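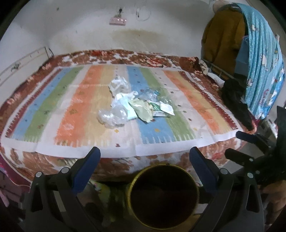
Plastic bags and packets on a striped sheet.

The Drondside Games report is out, and I still have questions

By the time you get this the Ziston report on the Drondside Games will have been in members' hands for a couple of weeks, and I gather most people have read the front page and the chart with the arrows on it. I read the rest. It took two evenings and I would like them back, but since the clubs are being asked to sign a letter of support before the end of the year, somebody ought to say what is in there and what isn't.

For anyone who joined recently: the Drondside Games is the proposed indoor multi-sport meet that would be held at the Zasska every April, starting with the next one. Eight sports, three days, 308 athletes. Track and field gets the first day and a half, swimming is across the parking lot in the old pool, and everything else fits in around them. The idea has been kicking around since before I took over this newsletter. What's new is that there is now a report, and a report makes a thing look as if it's already happening.

The report says the Games will be good for the town, good for the clubs and good for the athletes. I'll take those in the order the report does, which is also the order of how much space each one gets. The athletes get a page and a quarter.

The town. Ziston's case rests on visitors. Every athlete is assumed to bring family, the family is assumed to stay over, and everyone who stays over is assumed to eat out every night. I have been going to meets for most of my life and I can tell you what parents of a fourteen-year-old hurdler eat. They eat out of a cooler in the stands. They drive home that night if it's anywhere under three hours, even if it means pulling in at one in the morning, and they drive back again the next day if they have to. There is no allowance for this in the report. There's a line near the back saying that visitor behavior was "modeled on comparable events," and when you go looking for the comparable events there is no list of them. I wrote and asked for one. I was told it would be passed along.

It also counts local people as visitors. You have to go slowly to catch it, but the spectator number is every seat in the Zasska sold for every session, all 1,674 of them, and then the spending per head is applied to the lot. So a Drondside resident who walks over to watch the relays and buys a hot dog is down as new money to Drondside. Maybe she'd have bought a hot dog somewhere else in town. Maybe she'd have stayed home and saved it. I don't know, and neither does Ziston.

As for every seat being sold, has anyone who wrote that sat through a Friday-type morning session of heats? I mean the ones that start at eight when people are at work. Last season's indoor championship, which was a good meet with good fields, had so many empty seats on the back straight that the officials were using them for coats. The finals were full, or close to it. You can't average your way from one good evening to three sold-out days.

The clubs. We're told that clubs will benefit from "increased profile and participation." This is what people always say. It was said about the regional meet, and it was said about the road mile through downtown, and after both of those our junior sign-ups went up a little in the first month and then came back to where they'd been. Kids who see a big event want to try the sport. Fine, I'm all for it. Then they come down to practice and find a waiting list, and two coaches for the whole under-13 group, and throws canceled because the cage net is torn again, and they go and play soccer. If the Games come with money for coaches I will be first in line to sign. I looked for it. The word "coach" comes up four or five times in the report, and twice it means a bus.

What the clubs are asked for is a good deal clearer. We'd supply officials for the track and field and help at the pool. We would give up our own practice time at the Zasska for the week of the Games and for setup before it, and that lands in April, when we are trying to get people ready for the outdoor season and the weather here is still doing whatever it likes. There's nothing about where we'd go instead. I asked the Zasska and got a friendly answer that it was early days. It isn't early days if they want our signature this year.

On officials, I'd remind everybody that we struggle to staff a one-day meet. The throws officials are the same handful of people they were ten years ago, and their knees are not getting any better. A meet over three days with morning and evening sessions needs two full crews or one crew that doesn't mind standing up for twelve hours. The report has a box that says "Officials: local clubs." That's the entire plan.

The athletes. This is the part I care about and the part that bothers me most. The selling point is that the Games will use Zou for entries and seeding. If you haven't run into Zou yet, it's the points system that puts a swimmer and a shot putter and a table tennis player all on one scale, so there can be a single overall champion club and a leaderboard that updates as you watch. It looks very slick. Somebody showed me on a phone at the last cross-country meet and I'll admit I stood there playing with it for longer than I meant to.

But what's it based on? With a stopwatch I know where I am. A kid who ran faster than the other kid ran faster. Once you turn that into points, and then set it next to points from a sport where the result depends on who you drew in the first round, you are relying on somebody's formula, and the formula isn't published. I'm told it's "proprietary." I don't see why a junior athlete should miss out on a place in the field on the strength of something her coach isn't allowed to check. And there would be kids missing out. The places are split across the eight sports by Zou ranking, with no minimum for any one event, so in theory you could have a Games with eleven people in the 60 meters and two in the high jump. I put that to one of the people backing the bid and was told it wouldn't happen in practice. Then write it into the rules, please.

There's also the matter of relays, which Zou doesn't appear to rank at all. The relays are the best thing in any indoor meet. They're what the crowd stays for. They get half a sentence.

Now, some fairness. I don't think anybody is trying to pull a fast one. The Zasska is a decent building that sits half used for a lot of the year, the track has good bends, and the pool people have wanted a proper spring meet for ages. I like the idea of the different sports being under one roof. When I was a junior we had something along those lines on a much smaller scale, held in a school gym with the fencing going on behind a curtain, and I still remember it better than some of the bigger meets I went to. If someone came to the clubs with a plan for a one-day event in four sports, with our own officials and paper entries, and said let's see how it goes, I'd be out there with a tape measure.

A few people have told me that being negative about this will cost us, and that if the Drondside clubs drag their feet the meet will go to some other town. That could be. I've heard it before about other things, and the other town usually turned out to be having the same conversation about us.

I have also been told that the forecast is only a forecast and everyone knows to take it with a grain of salt. In that case I'd like to know why it's on the front page in large type, and why the draft letter we've been sent repeats the visitor figure as though it were a fact. If our name goes at the bottom of the letter, we're saying we believe it. I don't. You might, having read the same pages, and I'd be glad to hear why.

What I'd want before signing anything:

The list of comparable events, with real attendance from the gate.
A written answer on where clubs train during the Games and setup.
The Zou formula, or else entry by ordinary qualifying times and distances.
A minimum field for every event, relays included.
A line in the budget for coaching that doesn't refer to transportation.

The draft letter is on the clubhouse noticeboard and copies of the report are in the tray under it. Please put them back when you're done, as we only printed a few. Comments on the letter can go in the box or by email to the club address, and I'll run a selection in the next issue, including the ones telling me I'm wrong. It will be discussed at the winter meeting after the kit order and the awards night, so if you want it taken earlier, say so.

Indoor spikes reminder: the Zasska has changed its rules and longer pins are no longer allowed on the track. They're checking at the door.

Posted November 2, 2021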